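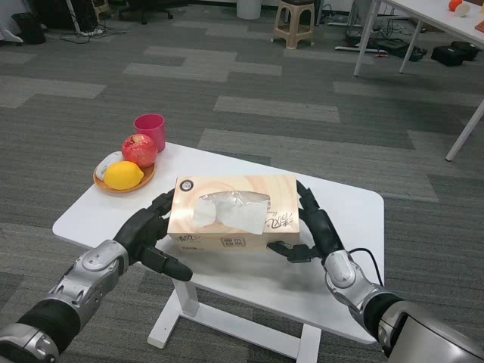

A tissue box in the middle of a small white table, with the plate and cup at the far left end.

Small Table FAQ
Common questions about the Istik side table
Last updated July 11, 2025

What can I keep on a table this size?
A box of tissues, a plate or shallow dish, and one cup will fit with room left over. Most of our customers use the table next to a sofa or at the end of a desk. It is too small for a meal for two.

Where should the tissue box go?
If two people share the table, put it in the middle. If one person uses it, put it on the side of the hand you don't write with. Set the long side of the box facing you so the tissue comes up toward you when you pull.

Do I need a cover for the tissue box?
No. Many boxes now come in printed cardboard that looks fine left out. If you want a cover, the Mivetti cover fits standard rectangular boxes and costs 2 dollars extra when ordered with a table. It does not fit cube boxes.

The tissues tear when I pull the first one. What am I doing wrong?
The first few are packed tight. Reach into the opening, lift out the top three together, and put two of them back loosely. After that they should feed one at a time.

Can I put fruit directly on the tabletop?
Use a plate. Lemons and other citrus can leave a dull spot on a white surface if the skin is cut or soft. Whole fruit with firm skin is fine for a day or so, but a plate is easier to wash than a table.

What kind of plate works best?

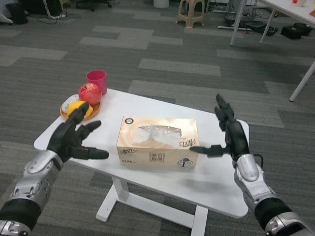

Choose a plate with a raised rim if small things are going to live on it. Fruit rolls, and so do pens, lip balm and batteries. A flat plate lets them slide off when you pick it up. Color is up to you, although a strong one is easy to find against a white top, like the orange dish at the left end of this table. Keep it near the end so the middle stays free. The Vrettos dish we sell has a rim and can go in the dishwasher on the top rack.

Should I keep a computer mouse on the same plate as food?
We suggest a separate spot. Juice gets into the scroll wheel and is hard to clean out. If the plate is the only place you have, wipe the mouse before you use it.

Will the table stand level on carpet?
Yes, on low carpet and carpet tile. On thick pile, press down on each corner after you place the table and check again in a day. If it still rocks, move it a few inches.

How do I clean the top?
Take everything off first. Wipe with a damp cloth and a drop of dish soap, then dry with a second cloth. Don't use scouring powder. Lift the tissue box before you wipe, as cardboard soaks up water and the bottom goes soft.

Can I order replacement feet?
Yes. They are part number 226 and come in a pack of 3. Orders placed before March shipped with an older style, so tell us when you bought the table.

Who do I contact with other questions?
Write to Evdokia Xenos at the Jutham customer desk. Include your order number and a photo if something is damaged.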